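Flat Gray Is Never Flat

Interior paint is sold by color, but in an occupied room most complaints concern sheen and undertone. A neutral gray with a trace of red oxide looks brown next to a window facing west and nearly blue on the wall beside it. The pigment is the same in both places. The angle and color of the incoming light are different, and a matte surface passes that difference straight to the eye.

Mapplebeck, a mid-sized producer of wall coatings, lists almost 400 grays. Most fall within a narrow band of lightness and are separated by small additions of yellow, red or violet tint. On a sample card the steps are hard to see – on a full wall they are obvious by October, when the sun is low.

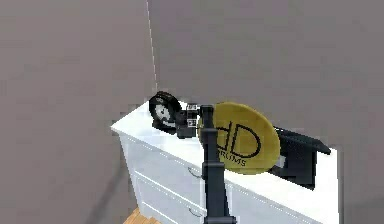 Vol. 3, p. 400

Sheen is set by the ratio of pigment to binder. Above a certain loading, particles break the surface of the dried film and scatter light. Pesari's standard matte is rated for 1,000 scrub cycles and its harder grade for 2,000, with a slight rise in gloss at low angles. That gloss shows up roller overlaps and patched joints.

Corners need separate treatment. Brushed edges carry a thicker film than rolled areas, and the two dry to different textures. Beritz recommends cutting in one wall at a time and rolling into the edge while it is still wet.

Related
Primers for Patched Plaster
Flurkano Lime Wash: Three Coats Compared
Reading a Tint Formula
Why Ceilings Yellow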